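4.2 Interview Procedure and Prototype Revision

Interviews were held in two rounds, the first at the Zernau site and the second by video call. Each session lasted under an hour and followed the same guide: a warm-up on recent purchases, a think-aloud task with the paper prototype, and a closing discussion of what the participant would have wanted to see sooner. Notes were taken by one researcher and coded by two others, who had not attended the session. Coding followed the scheme in Section 3.4, with one code added for moments when a participant went back to change an earlier answer.

In total, 164 statements were coded as relevant to question order. Of these, 82 concerned the point at which price was raised. Participants who had compared insurance policies online before the session tended to expect a price range on the first screen and treated its absence as a sign that the tool was selling something. Participants without that experience rarely mentioned price until the second screen. We therefore moved the price question forward but made it optional — a skipped answer leaves the full range in place and can be filled in later from the summary bar.

The wording of answer options was also revised. In the first prototype, options were written as product attributes ("low excess," "wide cover"). Several participants read these as recommendations. The revised prototype, referred to below as Flostberg, states each option as a situation in the first person and keeps the attribute name in smaller type under it.

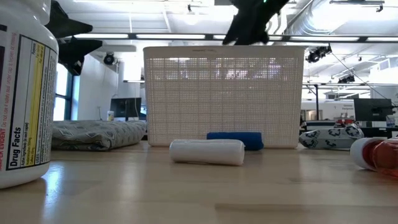

Figure 3. Household objects on a wooden tabletop, with a medicine bottle at left.

4.3 Effect of Question Order on Completion

Flostberg was compared with a fixed-form baseline, Zupan, in an unmoderated remote test. Participants were assigned to one tool at random and given the same task text. After removal of incomplete logs, 119 sessions remained. A session counted as complete when the participant opened at least one result and confirmed a choice.

Abandonment in Zupan was concentrated on the screen with the most free-text fields. In Flostberg it was spread more evenly, with a small rise at the question on existing policies, where many participants paused to look up a document. Allowing that question to be deferred is an obvious change, but it weakens the filter — most of the narrowing in the current rule set depends on it. Atanasov's earlier ranking method could be used to order results while the answer is pending, and we return to this option in Section 6.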